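Measured Drawings Belong in the Book

Wed 26 February

Monographs on architects have drifted toward photography, and the drawings have paid for it. A typical volume now gives a house eight pages of color plates and one plan, printed at the size of a matchbook, with no scale bar and no north arrow. The reader learns how the light fell on one afternoon and cannot work out where the stairs go.

The Erkville housing survey, published by Fatside, is a useful case. It runs to 96 pages and covers 62 dwellings. Only two have a section. The plans are redrawn in a single line weight, so a bearing wall and a closet partition look the same. Door swings are omitted throughout. For a book on small apartments, where a door swing can decide whether a bed fits, this is a serious fault.

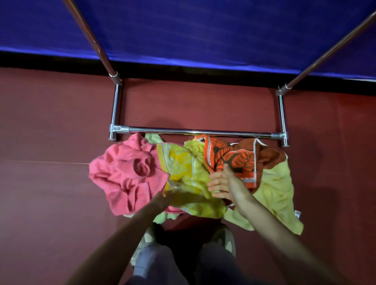 Photo: Somon

Publishers answer that drawings are expensive to prepare and that general buyers skip them. The first point is partly true. Old sheets have to be scanned, cleaned and often redrawn, and someone has to check the dimensions against the building. The second point is rarely tested. A plan reduced until the room labels blur will be skipped by anyone, including architects.

Hà, a smaller press, takes a different line. Its books fix one scale for all plans and print it on the contents page. Where a building is too large, the plan folds out. The paper is uncoated and the photographs suffer somewhat, with weak blacks and flat skies. I accept that loss. Two houses can be compared by laying a ruler on the page.

The minimum I would ask for is modest: every floor, one section, a scale bar, and a note saying whether the drawing shows the building as designed or as built. The last item is missing from most of the books on my shelf. Fatside has a second volume listed for March, and the sample pages carry no scale bars either.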